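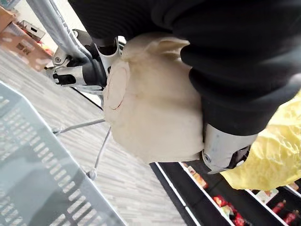

Print this page | E-mail to a friend

Ollgate Village Shop – greengrocery walk-round, April
Checked by Yannick Besnard, with comments. Copy to Yannick Guillot (the other Yannick, for anyone new).

1. Front step and doorway
OK. The new grip strip has stayed put through all that rain, and I'm very pleased with it. Please remember the mat goes down before opening and gets hung up at night, or it curls at the corners and we're back where we started.

2. Floors and walkways
OK, with a comment. Leaves do find their way to the floor however tidy we are, so could whoever is on the vegetables have a quick look down every 45 minutes or so and sweep as they go? A trodden outer leaf is as slippery as soap. I went over on one myself at the old Dosden shop, years ago, and my knee still lets me know about it when the weather turns.

3. Display stands and bins
OK. I ran a hand (gloved!) along the boards and found 2 rough places, both sanded and checked again.

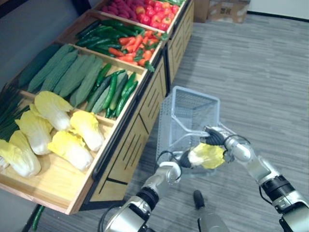

Heavy things belong low down and towards the back of a bin, with the light bunches wherever they look nicest. I know a great heaped pile looks generous – I love one too – but if a customer takes from the bottom, the rest comes down on their toes.

4. Crates and baskets
ACTION. One crate from the Grakport delivery has a split handle. I've put tape on it and set it by the back door to be returned, so please don't be kind and put it back into use. Stack no more than three high, and never in front of the fire door, even for a minute.

5. Trimming and waste
OK, with a comment. The trimming knives were all in their rack, clean and dry, and thank you for that. The waste tub was rather full by the time I got to it.

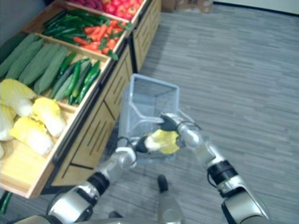
It should go out at midday as well as at closing, and two people should lift it if it's more than half full. The lid needs to click on both sides, as the wasps will be along before we know it.

6. Electrics
ACTION. The scales from Masson are due their yearly test. Item 156 on the equipment list still shows last year's sticker. Yannick G., would you ring them, please? You have the nicer telephone voice.

7. First aid box
ACTION. Plasters are low again and the eye wash runs out next month. Everything else was there, including the scissors, which have come home at last from wherever they'd been.

8. Fire exit and extinguishers
OK. Door opens freely, pins in place, sign lit.

Still to do: items 4, 6 and 7. I'll come back to them at the May walk-round and bring a cake.

We use cookies to remember your settings on this site. Accept | Find out more

Contact us | © Ollgate Village Shop | Back to top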